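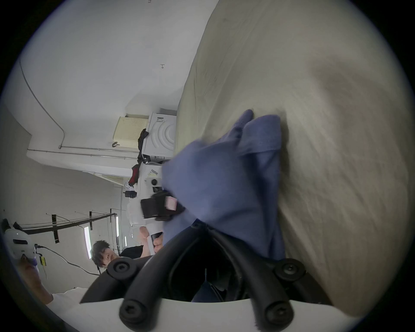 My oakleaf hydrangea is three years in the ground on the north side of the house and it has never bloomed, not once, and I'm starting to take it personally. Good growth, big healthy leaves, gorgeous color every fall, zero flowers. Last winter I wrapped it in burlap and it still did nothing, so now I'm wondering if I should go softer with the cover. I have an old bedsheet I could use instead. Would fabric do any better than burlap, or am I solving the wrong problem? Zone 6, clay soil, maybe two hours of sun in the morning and then shade the rest of the day.
- elba_q

Re: Oakleaf that won't bloom
Posted by stanciu_hill

When do you prune it? That's always my first question. Oakleafs bloom on old wood, so the buds for next summer are already sitting on those stems right now. If you tidy it up in fall or early spring you're cutting the flowers off. I did this for years with mine and blamed the soil the whole time.

Re: Oakleaf that won't bloom
Posted by elba_q

Um. I give it a haircut in March. Just to shape it! Everything else in that bed gets cut back then and I go down the row with the clippers. Are you telling me I've been doing this to myself?

Re: Oakleaf that won't bloom
Posted by stanciu_hill

Yep. Put the clippers down.

Re: Oakleaf that won't bloom
Posted by mudroom_kamarul

Pruning is part of it, sure, but two hours of sun is skimpy. People read "understory shrub" and stick these in a cave. Mine sat under a big maple sulking until we lost a limb in a storm, and the summer after that it had flowers all over the side that got the light. Same plant, same pruning (none). I'd move it before I fussed with anything else.

Re: Oakleaf that won't bloom
Posted by Estela Troncoso

I don't agree with moving it. Mine is on the north side of a garage in Oltham and gets less sun than that, and it blooms every year. The flower heads are smaller than the ones you see in catalogs but they're there. Leave it alone for a full year with no pruning and see what you get. Digging up a settled oakleaf in clay is miserable work and it'll pout for another two seasons anyway.

As for covers, I wouldn't bother in zone 6. If you do want one, keep it up off the stems on stakes. A bedsheet lying right on the plant gets soaked, then freezes, and the weight snaps things.

Re: Oakleaf that won't bloom
Posted by mudroom_kamarul

Smaller heads because it wants more light, Estela! You're making my case for me. But fine, I'll give you that a year of waiting costs nothing.

Re: Oakleaf that won't bloom
Posted by Abelardo G

Do you have deer? They ate the tips off mine all through December and I thought it was winter kill. Look at the ends of the stems. Ragged and torn is deer, a clean slant is rabbits. I put a wire cage around it, 36 inches tall, and that took care of the rabbits. The deer lean over it like it's a salad bar so I'm still working on that.

Also what are you feeding it? If it's near a lawn and getting lawn fertilizer, that's a lot of nitrogen, and you'll get leaves, leaves, leaves.

Re: Oakleaf that won't bloom
Posted by elba_q
7 Jan 2026

Went out in my slippers to check. The stem ends are clean and flat across, so I'm pretty sure that's me and the clippers. No deer back there because of the fence. It does sit 3 feet from the grass, and yes, the grass gets fed, so I'll keep the spreader away from that edge this spring.

Plan for now is no pruning, no cover, no lawn food, and it stays where it is until next fall. Kamarul, if it still hasn't bloomed by then you can come over and dig the hole.

Re: Oakleaf that won't bloom
Posted by mudroom_kamarul

In clay? I'll bring the lemonade and watch.

Re: Oakleaf that won't bloom
Posted by stanciu_hill

You can still take out dead wood, by the way, just wait until it leafs out so you know what's dead. They wake up late.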